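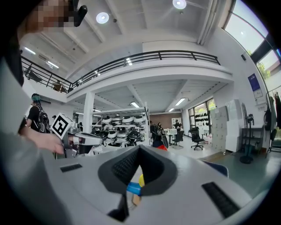 检查日期：9/3/20
地点：Numar 工作间，一层和夹层
用表：Trono 场地安全自查表，共16项，本次填写桌区、地面、家具和夹层几部分，后面附评语

先说一句总的：这个地方又亮又宽敞，白墙白顶，查起来真是舒服！下面该夸的夸，该改的也照写。

## 一、夹层与照明

- [x] 黑色金属栏杆，逐段用手推，没有晃动
- [x] 栏杆上不挂东西
- [ ] 夹层小桌上的零散物品往里挪

评语：栏杆特别结实，推到头我都想给它鼓个掌。小桌上的东西请往里收一收，楼下有人走动，掉下来一支笔也够吓人的。顶上的圆灯都正常，灯罩下回架梯子时顺手擦擦。

## 二、桌区

- [x] 白色大理石纹桌面，圆角完好，手摸没有毛刺
- [x] 木制杯架立得稳，横杆没有松脱
- [x] 杯子和小碟没有缺口
- [ ] 花盆底下加垫

评语：圆角桌选得太好了，转身碰一下也不疼（我亲自碰过）。杯架底座圆圆的，挂杯子时两边尽量匀着挂，都挂在一侧容易歪。小白花配绿叶很漂亮，请一定留着！浇水时端到水池边去浇，别在桌上浇。深蓝色的软垫椅，不坐的时候推到桌下。

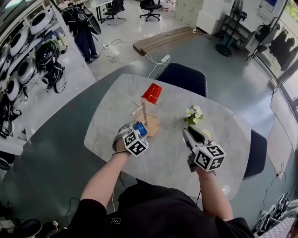
杯架能不能放在桌子边上？

最好放在桌子中间，离桌沿远一些，取杯子时袖子不容易把它带倒。

## 三、地面与用电

- [x] 浅灰色地面没有积水，没有油渍
- [x] 桌下地垫边缘平整，没有翘角
- [ ] 白色插线板离开走道
- [ ] 木平台旁的线缆理顺、扎好
- [x] 落地扇底座平稳，网罩牢固

评语：这一部分要改的最多，不过都是小活，一卷扎带就能解决大半。桌子那边的插线板放在地上，线又是白的，跟浅色地面混在一起，走快了真看不见。建议贴墙走线，必须过道的地方加线槽盖板。每块插线板总负荷按2000瓦控制，电热水壶别往上插。浅色木板搭的矮平台很好用，就是边缘低，贴一圈黄色胶带吧，远远就能瞧见。室温超过28度再开风扇，风口别对着桌上的花和纸。

## 四、柜架与窗边

- [x] 白色层架没有倾斜
- [ ] 层架上斜着叠放的圆盘件重新码平
- [x] 文件柜抽屉能关严
- [x] 带轮办公椅滚动顺畅
- [ ] 衣架与窗户之间留出开窗的距离

评语：窗外满眼绿色，谁在这儿干活都该羡慕自己。衣架离窗近，衣服一多，开窗会碰到，往旁边移一步就行。层架请把重的放下层，叠着的圆盘件平放，怕滑就夹一层防滑垫。三脚架的腿要撑到位，别伸进过道。

## 整改安排

插线板和线缆当天处理，其余各项14天内完成，改好后在原项后面打勾。线槽盖板和黄胶带到 Pelau 仓库领，领用单夹在本表后面。

复查时从夹层往下走，先看栏杆和小桌，再看地面走线。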